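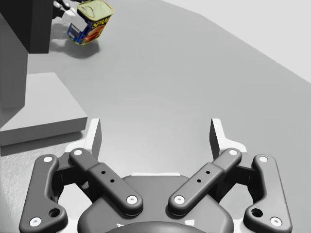 Pinces à deux doigts : premiers essais en simulation

L'équipe Atness a repris en février la comparaison des pinces sur Holdale, son environnement de simulation. Les deux modèles retenus sont évalués sur les mêmes objets du commerce, dont une boîte de Spam, avec le même contrôleur et une caméra virtuelle placée derrière la paume. Ce point de vue dégage l'espace entre les doigts ouverts, mais les biellettes masquent une partie du plan de travail dès que l'objet s'écarte de l'axe.

Solène Lebrun a lancé 643 saisies par pince, avec une position de départ tirée au hasard. La pince A totalise 21 échecs, la pince B 193, pour l'essentiel des glissements sur les boîtes métalliques à coins arrondis. Le coefficient de frottement des coussinets reste à recaler — la valeur utilisée vient d'un ancien modèle.

Demetrius Nguyen-Tran prépare une seconde série de 4 000 saisies, caméra déportée sur le côté. Les fichiers de configuration sont à demander à Ermira Stan.

3 commentaires · 12 partages
Dernière mise à jour : février
Contact : lettre interne Clurneseck — Haut de page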